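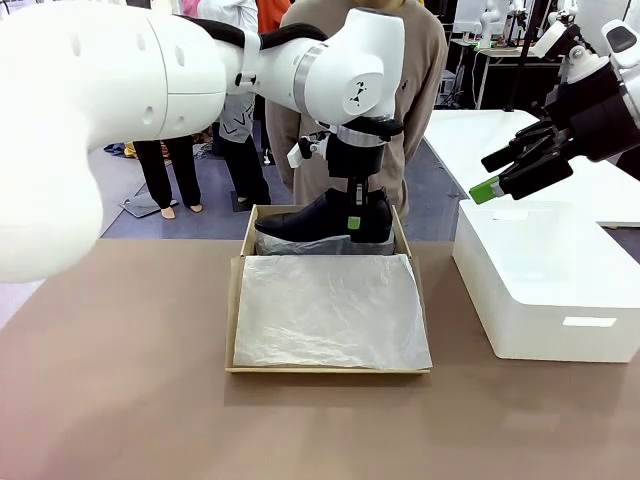 HELPERS WANTED, two-arm shoe packing build, Whitlock shared workshop

Quick one as the room booking has to be confirmed. We're after 3 people to join the Drudau build. Unpaid, bus fares covered, tea and biscuits on us. No robot experience needed for two of the places, bit more for the third (see further down).

What it is: two arms over a table, a shoebox, a pair of shoes, tissue paper. Job is to get the shoes boxed and the lid on. Sounds easy. Tissue is a pain, lids are worse. We want 200 good runs recorded by the end of the autumn and we have 45, so you can see the problem.

Started in August as a home project in a garage, outgrew it, moved to Whitlock for the floor space and the sockets.

What you'd be doing

Resetting the table between runs. Shoes out, tissue flattened, box back where it was, bin back on the right hand side. Then again. And again. You need to be OK with repetition, really.

Writing the run sheet. Start, stop, dropped or not dropped, which arm. Legible please, we've had some shockers.

Swapping finger pads when they get shiny. Ten minute job once you've been shown.

Lids. One person to take over the lid work completly, try different grips, different carton sizes, keep notes.
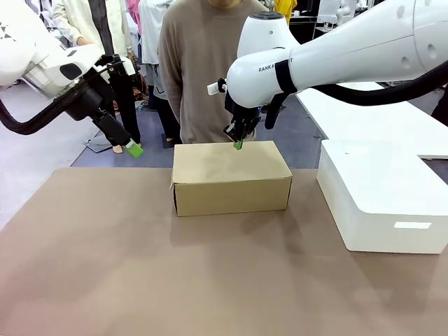
Most of the failures are in that last bit, lid goes on skewed and then one corner won't drop. If you've ever worked in a shoe shop or a packing room we'd love to hear how you do it by hand, that's worth more to us than a degree.

Third place: somebody who can do wiring and a bit of Python. The control code is a mess of small scripts, all called Nirard something for reasons lost to time. Works, but needs tidying. Crimping, cable ties, labelling, that sort of thing as well. Say so if you can solder.

Hours

Evenings mostly, three hours a go, one or two a week. Come to what you can but tell us beforehand. Under 18s only with a parent there, sorry, workshop rule.

Before you touch anything

Half hour induction. Where the stop buttons are, who calls "clear", when hands can go in the box and when they can't. Everyone does it, including people who've done it somewhere else.

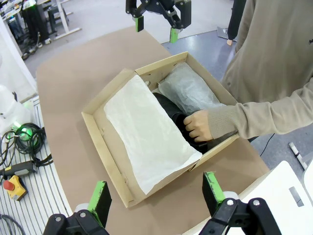

Long hair tied back, no dangly sleeves or lanyards near the joints. Tell us if you're not happy with something and we stop, no sulking.

Also wanted: shoeboxes with seperate lids, any size, clean tissue, old dress shoes (pairs!). Leave them on the Cunovitz shelf by the door, marked DRUDAU. Not trainers, got loads.

To apply

A few lines is plenty. Which place you want, which evenings, anything you've built or mended. Put it in the Drudau tray at the front desk or use the contact form on the Whitlock page, subject "shoe build". No CVs. Closing 16 September 2020, replies to everyone within the week after.

Can't commit but fancy a look? Put "visit" on the form and we'll let you know when the arms are next running.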